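Sistis Home Forum > Kitchen and Table > Dark cloths: marking and lint

cat_rosser
Looking at a matte black cloth for a work table, 106 cm wide. The table mostly holds bowls of small dry goods. Does black show everything?

imadk
It shows pale dust and hides brown crumbs. I've had the Trovelell cloth in black since April. Fold lines stayed in after 2 washes. Colour has held.

haf.l
Disagree on crumbs. Under a low lamp you see every one. Charcoal grey is the better colour.

imadk
Depends on the sheen. Mine is dull enough that granules disappear unless they are near the bowl.
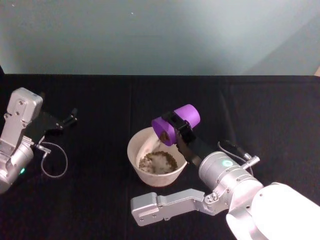

cat_rosser
How do you get fold lines out of a black cloth without making it shiny?

haf.l
Iron it on the reverse side, medium heat, with a damp cotton cloth between the iron and the fabric. Direct heat on the face flattens the fibres and leaves a gloss mark.

efaparry
Steam for 15 minutes on a rail works too – slower, but no contact. I wouldn't iron polyester at medium.

haf.l
Fair. Low for polyester. Mine is cotton.

imadk
Also check the hem allowance before you order. The Ellis one came up short on my table and I had to send it back to Urkport.

cat_rosser
Ordered the charcoal. Will post the width after the first wash.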